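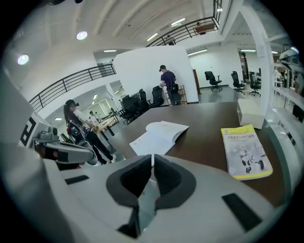 A morning at the Monwood wedding fair

We are getting married next October and have booked almost nothing, which is how I came to be standing in a hotel car park at ten in the morning behind a queue of people who had all brought their mothers. I had been told that wedding fairs are the quickest way to see a lot of suppliers at once. I had also been told that you come home with a tote bag full of leaflets and a headache. Both of these are fair.

Monwood is a big cream house off the main road with a newer wing stuck on the back. Entry was free if you registered online, and registering online meant giving them your phone number, your date, your guest numbers and your budget. I put the budget down as 2,000, to see what would happen. I had three text messages before we had parked. One of them offered me a "micro wedding consultation". By lunch I'd blocked the number.

At the door you are given a sticker that says either Bride, Groom or Guest. My fiancé took Guest on principle and was left in peace all day. I took Bride and couldn't walk past a table without being handed a sugared almond. If you go to one of these things and want to look at anything properly, take Guest.

The main hall

Most of the stalls were in the ballroom, set out in rows so tight that two people with bags could not pass. The first row was all sparkle: light-up letters, chair covers, flower walls made of plastic roses. I have no quarrel with plastic roses, but I would like the sign to say so, and the sign said "luxury blooms". I asked the price of the flower wall and was told it depended. I asked what it depended on and was told my vision. We went round and round like that for a while.

This was the pattern all morning. Very few stalls had a price on show. The ones that did had a "from" in front of it, and when you asked who had ever paid the "from" price you got a smile and a leaflet. One string quartet had a plain printed sheet with hours down one side and pounds down the other, and I could have hugged the lot of them. We can't afford them, but at least I know that now.

Dresses

Joline had the stage end of the room and put on the catwalk show at eleven and again after lunch. The dresses were lovely, I'll say that first. There was a plain long-sleeved one in heavy crepe that made me stop being clever for a minute. The models were all the same height and the same size, though, and when I asked at the stand whether the samples came any larger I was told they could "clip me in". For anyone who hasn't been clipped into a dress: it means the back is left open and held with something like a bulldog clip, and you are supposed to imagine the rest.

There was a fair discount if you paid the deposit on the day. It was a decent saving on paper. I asked whether it came off the sale price or the full price, and whether I could have my deposit back if I changed my mind within a fortnight. The first answer was the full price. The second was that most brides don't change their minds. I kept my card in my purse.

Food

Hopkin were doing the tasting, as they hold the catering at Monwood and you can't bring in anybody else. This was not on the website, or if it was I didn't find it. The tasting was one mouthful of beef on a spoon, one mouthful of something with goat's cheese, and a small square of brownie. The beef was good. The goat's cheese thing was cold in the middle. It's hard to judge a three-course meal for eighty from a spoon, and I expect that suits everyone behind the table.

I did get a straight answer out of them on corkage, which was a nasty number but a clear one. I also found out that evening food has to be ordered for every guest, even if half of them have gone home. Write that down if you are looking at this venue.

Tables and bits

Milisex hire out linen, glasses, cutlery and those gold chairs. They were the best stall of the day for me, mainly for being dull. They had a proper catalogue with a price by each item, and a member of staff who told us not to bother with charger plates. Delivery costs extra and breakages are charged at full replacement, so go through the small print on glassware. Their napkins are thick and actual cotton. I checked the label.

The tour

You could join a tour of the house at noon or 3. We took the early one. The ceremony room is pretty, with long windows and a good floor, and it had been dressed to the hilt for the fair with drapes, candles and an aisle runner. I asked which parts came with the hire. The chairs. Everything else belonged to suppliers in the ballroom, and would go back in their vans at the end of the day. I'd have liked to see it bare.

We were shown the bridal suite, room 401, up at the top of the new wing. It has a huge bath and a view over the lawn, as well as over the kitchen bins if you lean a bit. Check-in is mid-afternoon, so you can't get ready in it on the morning unless you book the night before too. Our guide got to that part on the stairs on the way back down.

The terrace, where the drinks happen in every photo, holds far fewer people than the ballroom does. When I asked about rain, we were told it hardly ever rains. In October.

Was it worth going?

For a free morning, just about. We came away with one hire firm I'd use, a clearer idea of what catering costs and a style of dress I'm now going to look for second-hand. We have crossed off the venue, mostly over the catering tie-in and the business with the evening food. If you love a bit of glitter and a glass of warm fizz you'll enjoy it more than I did, and plenty of people there plainly were.

Go early, as the ballroom was packed by eleven. Use an email address you don't care about. Eat breakfast first. And don't pay anyone a deposit on the day, however nice the crepe one is. The same dress will still be in the shop next month, and I'd bet the same discount will be too.

Parking was free, though the overflow field was mud. I wouldn't wear your good shoes.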